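# About Costurside

Costurside designs and supplies upholstered bedheads, loose covers and window furnishings for serviced apartments, small hotels and private homes. The business trades from a single workroom and showroom in Estmont. Cutting, sewing and upholstery are done on the premises. Frames and curtain tracks are bought in to our specification.

## Background

The company was registered by Mawar Harahap, an upholsterer by trade, and took its first orders for replacement covers on dining chairs. Bedheads were added when a local motel asked for a run of matching units in a commercial-grade fabric. That job set the construction method still in use: a timber subframe, high-density foam, a polyester wrap and a removable outer cover fixed with hook-and-loop tape at the rear.

Kinga Kelemen joined as production manager and is now a co-owner. She is responsible for scheduling, fabric purchasing and the cutting records. All enquiries about lead times go to her.

## What we make

**Bedheads.** Single to super king, wall-mounted or floor-standing. Wall-mounted units hang on a split batten, supplied pre-drilled. Standard finishes are plain, vertical channel and shallow button. The Paredes range has a squared top edge and a side return of 200 mm on request. The Ciltine range has a rounded top corner and is made in plain finish only.

**Loose covers.** Patterned from the client's own furniture. Seams are overlocked and topstitched. Zips are continuous nylon coil. Covers in natural fibres are cut with a shrinkage allowance, and the allowance is recorded on the job card so that replacement panels can be cut to match.

**Curtains and Roman blinds.** Lined, interlined or blockout. Hems are weighted. Drops are measured on site by our own staff within the metropolitan area; elsewhere we work from a measuring sheet completed by the client, who remains responsible for the figures.

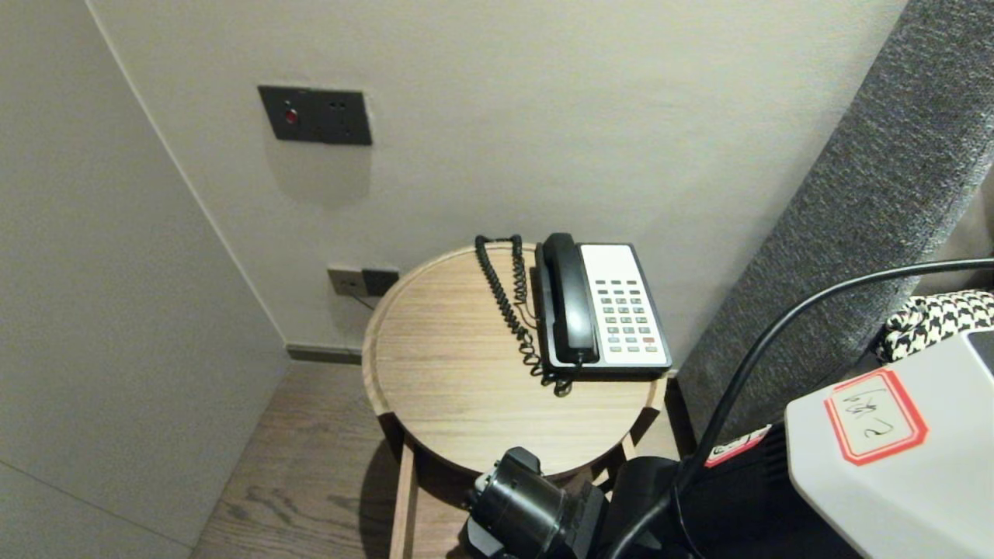 *Grey upholstered headboard with a round wooden side table.*

## Fabrics

The showroom library holds 300 fabrics, sorted by fibre content and then by colour. Each swatch card lists composition, roll width, pattern repeat, rub count and care code. Where a mill has published a fire test result, the certificate number is written on the back of the card. We do not hold certificates for fabric supplied by the client, and such fabric is not accepted for commercial work without one.

Dye lots vary. For orders of more than one piece we reserve a single lot before cutting and keep an offcut from it. Later additions are checked against the offcut in daylight and the client is told of any visible difference before work proceeds.

## How an order runs

1. The client sends dimensions, mattress height and the position of any power points, switches or skirting that will sit behind the bedhead.
2. We issue a written quotation with a dimensioned drawing.
3. The client signs the drawing and pays a deposit. Fabric is ordered on receipt.
4. The frame is checked against the drawing before foam is applied.
5. The finished item is inspected, wrapped and labelled by room.

Quotations are valid until the fabric supplier's next price change. Changes to a signed drawing are accepted up to the start of cutting and are charged at cost.

## Premises and staff

The workroom has a staff of seven, including two apprentices. Equipment consists of a cutting table, walking-foot machines, an overlocker, a foam saw with dust extraction and a pneumatic button press. Foam offcuts are baled and collected for carpet underlay. Fabric remnants longer than a metre are sold from the front counter at a marked price.

The Estmont showroom opens on weekdays. Swatches can be borrowed for a week against a signed slip. Large samples stay in the showroom.

## Warranty and repairs

Frames and stitching are covered against faults in workmanship. Fabric is covered by the mill's own terms, and a copy is supplied with the invoice. Fading, pet damage and laundering outside the care code are excluded. Replacement outer covers for any bedhead in the Paredes and Ciltine ranges can be ordered by quoting the job number, stamped on the rear of the subframe at the lower left. If the stamp is illegible, send the overall width and height and the name on the original invoice.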